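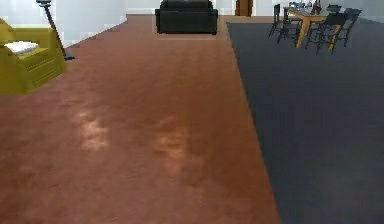

September 20, 2022

Reverb / footfall job, Grikitside flat. Notes before I forget, will tidy later (won't).

Where we are: client wants the talking in the living area to stop ringing, and wants to hear less of the footsteps downstairs. Two problems, one budget. Told them that on the phone, told them again by email. Wilma Boersma thinks we can do most of it with underlay and curtains. I think the ceiling has to be part of it. We'll see who buys lunch.

Morning – went through the old spreadsheet. Column for the 500 Hz band was pasted one row down, so everything I said last week about 500 is really 250. Fixed. The ringing is lower than I told Darcy McPhee and I need to call him back before he orders the thin panels. Thin panels are no good down there. DONE, called at 10:40, he hadn't ordered. Lucky.

Underlay samples:

Starnico felt – dense, heavy, smells like a wet coat when you first unroll it. Cuts clean with the hook blade. Best of the lot on the tapping rig, by ear and on the meter.

Riquelme rubber crumb – good on the low thump, worse on heel clicks than I expected. Sheds bits everywhere. Swept the bench twice. Sample got squashed in the post so maybe not fair, ask for another piece.

Skatedard foam – no. Compresses to nothing under the steel foot and doesnt come back. Left it under the weight over lunch and you could still see the mark at four.

Tapping rig: hammer 2 is still landing late. You can hear it, da-da-dum. Loosened the collar, reseated, tightened, ran it for 11 minutes, OK, then late again. It's the spring. There's a spare in the blue drawer, or there was. All of today's readings were taken with that hammer disconnected, so DON'T compare them with the December set. Writing it here in capitals for whoever opens this next and is me.
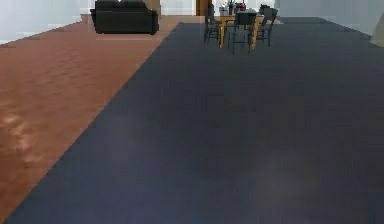 Living area model, gray rug and sofa end.

Absorption guesses. Hard floor gives us next to nothing at any frequency, carpet on underlay helps from the mids up and does little for the boom. Soft seating helps more than people think. Wilma wants to count the sofa at full value, I put it in at half because a sofa against a wall isn't a sofa in the middle of a test chamber. Ran it both ways. Difference is small enough that I stopped arguing.

What does matter is the ceiling. With nothing up there the low end hardly moves whatever I do to the floor. With the thick panels over the seating area only, it comes down nicely. Haven't tried them over the dining end yet. Client will ask, dining end is where they say it's worst with guests over, so do that run first thing.

Cost: thick panels came back at 428 for the pack, seating area only. Felt underlay quote is 179, delivered, but that's without tape and without anybody to lay it. Darcy says his guy can do it in a morning. Darcy's guy said the same about the stairwell job.

Curtains: Wilma has a fabric book with the good heavy wool in it, page corner folded. Needs to hang with plenty of gather or it's just decoration. Ask the client if the rail is fixed to plaster or to somthing solid. That much wool is heavy.

Also – the meter battery died mid run at 2:15 and took the last three readings with it. Redid them. They look the same as I remember but I'd written the first ones on the back of my hand and washed it off, so, memory. Mark as second run.

Things I got wrong today: the paste error. Left the fan on in the test room for the first felt run, tossed it. Called the client's building manager by the wrong name.

Tomorrow:
ceiling run, dining end
find spring (blue drawer, then the tin, then order)
new rubber piece from Riquelme
send Darcy the corrected 250 numbers in writing, phone isn't enough
ask downstairs neighbor if we can stand in their hallway for the before measurement, evening is better, the street's quieter
charge the meter!!

Wilma has the key to the test room until Thursday.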